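Willham library's old computers get a second life, and the waiting list is already long

Posted in Local News, February
Share 41 | Comments 12

WILLHAM – The public library is clearing out its old desktop computers and giving them to households that don't have one. Sign-up opened at 9 a.m. By lunch the paper forms had run out and staff were copying more on the back of last summer's reading club flyers.

In all 678 machines are going out, from the main library, the two branches and the old town records office on Ikonen Street. Requests so far: 1,409. So there is a line, and it's going to be a slow one.

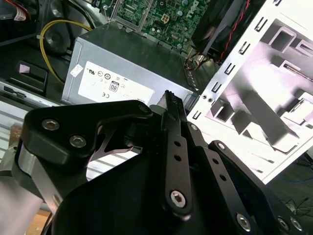

Nelli Lappalainen
Staff writer, Local News

The town council voted for the giveaway last fall after a long argument over what to do with the stuff. One side wanted it auctioned in bulk. A scrap dealer had offered $3,000 for the lot, take it or leave it. The council left it.

"That was less than five dollars a computer," said the library director at the meeting where the plan was approved. "We spend more than that on the doormats."

Who can get one? Anybody with a Willham address and a library card in good standing. One per household. You don't have to prove income, which got some pushback at the council meeting, but the library said checking pay stubs would cost more staff time than the machines are worth. Families with kids in school go first, then people over 65, then everyone else in the order they signed up.

Fines don't count against you. The library dropped late fees two years ago and the old ones were wiped.

What you get: the desktop, a keyboard, a mouse, power cord. Monitors while they last, and they will not last. The library kept the better screens for its own reading rooms. A free office program comes installed, plus a web browser. No games, sorry kids. The old drives have been pulled and destroyed and new ones put in, paid for out of a grant from the Zornow Fund, which also paid for the town's bookmobile.

What you don't get is internet. That was the big complaint in line at the main branch, where people were already waiting at the doors before opening. One woman with three grandkids at home said a computer with no connection is "a nice heavy box." Fair point. The library lends out wireless hotspots for 3 weeks at a time but most are checked out and the hold list for those is long too. Staff say more hotspots are in next year's budget request. Whether they stay in it is up to the council.
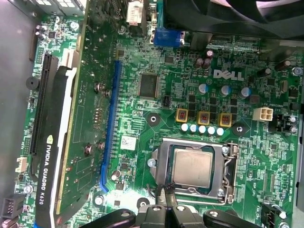

Pickup is at the Jodach Center, side entrance, by appointment only. Please do not just show up. The lot there is small and shared with the swim club, and the center has asked that nobody block the loading door. Bring your card and a way to carry the thing home. Staff will help load a car but there is no delivery, execpt for homebound patrons who already get books by mail. They should call the outreach desk.

First appointments are in the evening, starting at 5:30 p.m., with morning slots added later in the month. You'll get a call or a text with your time. Miss it and you drop to the bottom of the list. One reschedule allowed.

There's a class too. Ninety minutes, free, very basic – how to set up an email account, how to spot a scam message, how to save a file and find it again. English and Spanish. It's not required but the library is pushing it hard, specially for older residents. Seats are limited and the first two sessions filled up the same day they were posted. More dates are coming.

As for repairs, the machines come as is. If yours won't turn on in the first 30 days bring it back and the library will swap it if there's one to swap. After that you're on your own. A list of repair shops in town will be in the box.

Not everyone is happy. A few residents wrote in to ask why the library needed to replace so many computers at the same time. Answer from the director: the old ones could no longer run the catalog software the county switched to, and buying in one batch got a better price. The new computers in the reading rooms are leased, a first for Willham, and will be traded in every four years. So there may not be another giveaway like this, or at least not one run by the town.

The schools have been asked if they want to do something similar with their own retired equipment. No answer yet. The superintendent's office said it is "looking at it" and would have more to say after the spring break.

What about people left on the list once the last desktop goes out? Names will be kept on file through the summer. If the records office on Ikonen Street finishes its own upgrade on schedule there could be a few more, but the director wouldn't put a number on it. In the mean time the public computers at all three library sites are still free to use, two hours a day, longer if no one is waiting. Printing is ten cents a page, color is more.

Sign-up is still open. Forms at any branch desk or online at the library's website. The outreach desk answers phones 10 a.m. to 4 p.m. and says mornings are better.

12 comments | 41 shares

Contact the newsroom | Corrections | © Willham Local News. All rights reserved. | Back to top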